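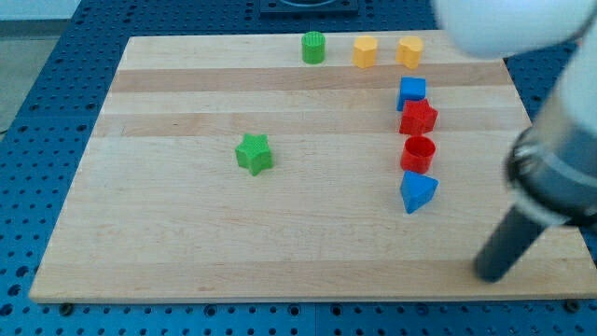 The doors at Candum's workshop in Flaltby opened at ten, and by lunch you couldn't get near the robot bench for kids. Fair enough – I'd elbowed my way to the front too.

The star of the open day was a white arm working over a maple board scattered with small plastic blocks: stars, cylinders, a cube, all in bright colours. Visitors picked a shape, and the arm went looking for it with one long grey finger.

"People expect it to be fast," said Haruto Hayashi, who runs the demonstrations. "I'd much prefer it to be careful."

He's been teaching the system, called Vendel, since May, and has put it through 800 practice runs. It still mixes up its stars now and then, and the crowd loved it all the more for that. One girl of six asked for the green one four times in a row!

I stayed well past my parking. The next open day is set down for spring, with room for 50 visitors per session.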